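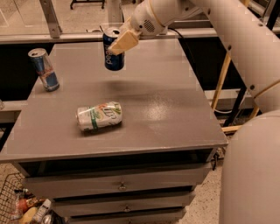 The Flurstead Knife

The listing said 1934, hand forged, Flurstead steel, one of 300. It said the sheath was original. I read it twice and believed the part about there being a sheath.

Lot 856 was lying on green felt when I got to the Otamham sale room. The man at the counter let me pick it up. Nine out of ten sellers start talking when you do that, and he was no exception. His grandfather's generation had carried these up in the hills, he said. You could shave with it.

"Did they shave with it?" I asked.

He said it was a figure of speech.

I turned the blade to the window. The Flurstead stamp sat dead straight, every letter crisp, on a knife that was supposed to have spent ninety years in pockets and barns. The rust was all on one side. Somebody had laid it down in something and forgotten to flip it.

"There's a letter from Plernis that goes with it," he said, and slid over a sheet of paper in a plastic sleeve. The letter said the knife was a knife. It was signed by a firm that sold them.

A woman behind me bid on it from her phone before I had put it down. I told her the rivets were wrong. She asked if I was trying to keep the price low.

It went for three times the estimate. In February I saw it again, in the window at Ahuja's, lot sticker still on the handle. The card said 1924 now, one of 30.

I went in and asked to see the sheath.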